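Limescale in combi heat exchangers, hard water area

Trenedico Home Forum > Plumbing and heating > Water treatment

pellow_t
Posts: 212

Moved into a hard water area in November. The supplier's figure for the postcode is in the "very hard" band. The boiler is a combi, nine years old by the date on the data plate, no service history. Hot water at the kitchen tap starts well, drops to lukewarm, then recovers, and the cycle repeats while the tap is open. Heating side is fine.

I take this to be scale in the plate heat exchanger. Two questions. Is it worth descaling the plate or should I fit a new one? And what should go on the incoming main afterwards: a softener, a polyphosphate dosing unit, or one of the electronic coils that wrap around the pipe?

gridley
Posts: 3,940

Check the thermistor on the hot water outlet before you blame the plate. A drifting sensor gives the same symptom. Resistance against temperature will be tabulated in the installation manual. If the readings follow the table, it's the plate.

On a boiler of that age I would replace. A pattern plate is cheap and the labour is the same as taking the old one out to descale it. Change the O-rings while it is apart. If the casing forms part of the combustion seal, it is a job for a registered engineer.

On the second question, softener. The coils do nothing measurable.

Ashdown Wet
Posts: 871

"Nothing measurable" is too strong. I have had a Ruvine coil on the main for several years and the shower head needs cleaning far less often than it did. The manufacturer claims it changes the crystal form so that it doesn't stick, and doesn't claim to remove hardness. A hardness test strip will read the same before and after, so people test the wrong thing and say it has failed.

gridley
Posts: 3,940

Then what is the right test? You have one shower head, no control, and you may have changed the head, the cleaning product or the temperature setting in that time. I have opened up plates downstream of those coils and found them scaled the same as any other.

Ashdown Wet
Posts: 871

Same head, same setting. I accept it isn't a controlled test. Neither is a selection of plates you were called out to because they had already failed.

gridley
Posts: 3,940

Fair point on the selection. I still wouldn't spend the money.

marlpit
Posts: 58

For the OP, the practical differences:

Polyphosphate dosing holds the hardness in solution. It works on cold and moderately warm water and gets less effective as the temperature rises. Fine ahead of a combi if the hot water is set sensibly. The cartridge needs changing on schedule, and most people forget.

Ion exchange takes the calcium out. You need a drain, an overflow, space under the sink, and a hard tap kept for drinking. Also check that the boiler manufacturer permits softened water in the primary circuit. Some don't, or want a particular inhibitor with it. Fill the heating from an unsoftened branch if in doubt.

Whichever you choose, turn the hot water down. I run mine at around 50. Scale comes out much faster at 60 and above, and you are only mixing it back down with cold at the basin.

pellow_t
Posts: 212

Thanks. Thermistor follows the table, so the plate is being replaced by an engineer. Hot water was set to 70, now reduced. Does anybody have a view on the Botura twin-cylinder softener? It uses block salt and has no electrical supply, which suits the cupboard.

Rozīte
Posts: 30

I have one. Flow is acceptable with 22 mm connections and poor with 15 mm hoses, so look at what comes in the box. It regenerates by metered volume. We are 2 adults and go through a pair of blocks every 5 weeks, a bit more when there are visitors. No faults so far apart from a weeping hose tail, which was my own fitting.

Keep the blocks dry in storage. Ours went soft at the edges in the garage and crumbled when lifted in.

marlpit
Posts: 58

Put full-bore isolating valves on both sides and a bypass. Bypass it for the outside tap as well, there is no sense in regenerating to water a lawn.

Rozīte
Posts: 30

Agreed on the bypass. One more thing I noticed: the existing scale in the kettle and the pipework took some months to start clearing, and for a while there were flakes in the tap aerators. Unscrew them and rinse them out now and then for the first part of the year. Washing powder can be cut by half or thereabouts, and the low end of the dosing chart is still too much for us.

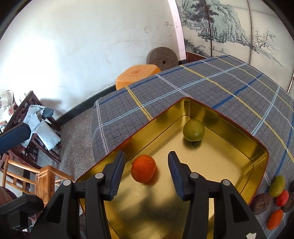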